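How to Cook Dried Beans on the Stove

Dried beans cost less than canned and keep for a long time in the cupboard. You need a pot with a lid, water, salt and most of an afternoon at home. 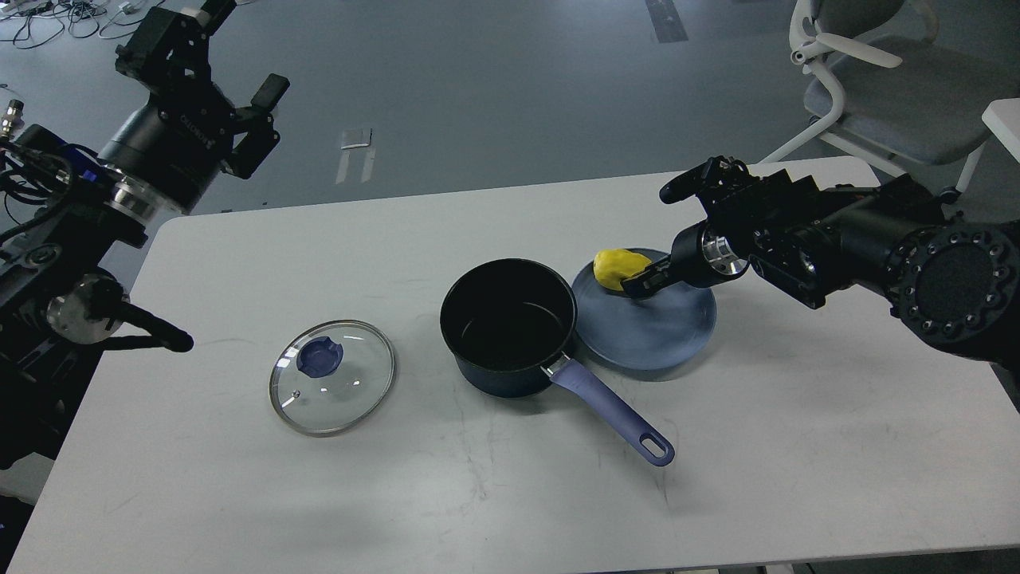
This method works for pinto, navy, black and great northern beans. Red kidney beans need one extra step, covered below. Lentils and split peas cook much faster and don't need soaking at all.

Sorting and soaking

Spread 2 cups of beans on a baking sheet and pick out any stones or shriveled beans. Rinse the rest in a colander. Put them in a large bowl, cover with cold water by a few inches, and leave them overnight. If your kitchen gets warm, soak them in the refrigerator.

Forgot to soak? Bring the beans and plenty of water to a boil, boil for two minutes, turn off the heat, cover and let stand for an hour. Then carry on as usual.

Cooking

Drain the beans and put them in the pot with fresh water, two inches above the beans. Add half an onion and a bay leaf if you have them. Bring to a boil and skim off the foam. Turn the heat down until you see only a few bubbles at a time, then set the lid slightly ajar.

Kidney beans should boil hard for a full ten minutes before you lower the heat. Don't skip this - undercooked kidney beans can make you sick.

Start tasting after 50 minutes. Small beans may be done by then, and older ones can take two hours or more. Add hot water from the kettle if the level drops below the beans. Stir in a teaspoon of salt when they are nearly tender. Tomatoes, vinegar and lemon juice go in at the end, as acid keeps the skins tough.

Test five beans from different parts of the pot. If one is still chalky in the middle, keep going.

Storing

Cool the beans in their liquid and refrigerate for up to four days. For the freezer, pack them in containers with enough liquid to cover and leave some room at the top. I use 18-ounce tubs, which hold a little more than one can's worth.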